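Call for participants: does "it folded the jeans" mean anything?

The Stumik group is looking for up to 50 people to judge the work of a two-armed robot that handles clothes. You need no background in robots. We would quite like you to have none.

Our reason is a claim we keep reading, and have made ourselves. A team trains a robot on 2000 demonstrations, runs it, and reports a success rate. The person who decides what counts as success usually sits in the same room and wants it to work. Our last paper, on the Vitale method, did just that. We now doubt the headline figure and would like to find out how wrong it is.

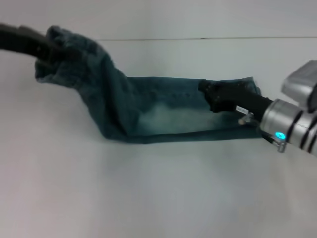

Denim is a fair test of the problem. It is stiff in one place and slack in the next, and a trouser leg can be held firmly at both ends and still be nowhere near folded. Our own staff could not agree on where a good attempt stops and a poor one begins - and they wrote the scoring rules.

What you would do

You will watch short clips from a set of 880 and mark each one as folded, partly folded or not folded. Some clips show a person working the arms by remote control, others show the trained system on its own. You will not be told which is which. There are 2 sessions, both at our Sanaritz site, with a break in each.

Who can apply

Anyone over 18 who does their own laundry and can see a screen comfortably, with glasses if needed. If you have worked for us or for Drenetti, who supplied the scoring software, please don't apply.

What you get

A flat fee per session and your bus or train fare. If you leave early you are still paid for the session you started.

We will publish the result in November, including if it sinks our earlier paper. We make no promise that it will be interesting.

Apply through the form on the Stumik participants page by Fri 19 July.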